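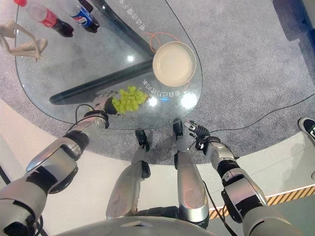 Ask Puspita Govindasamy what the planner is doing and she will tell you it is mostly guessing, politely. Glass is the trouble. Depth sensors look straight through it, so the software at Mislow has to decide where the tabletop is before it lets a hand go near the grapes.

The firm's new release, Esalance, is sold as the cure. It fits a flat surface to whatever the bottles and the bowl seem to be resting on, then plans the reach from that. The brochure claims 46 objects handled. I asked how many had been tried on glass and was told 2.

I can believe the fitting works. I am less sure about calling it understanding, or about a demo where the table height has been typed in beforehand, as it was in January.

Last updated: January

Comments

Yoga Ngui: Typed in! We got the same from Dudás.

Endang Liem: Bit harsh. Every planner starts with a known table.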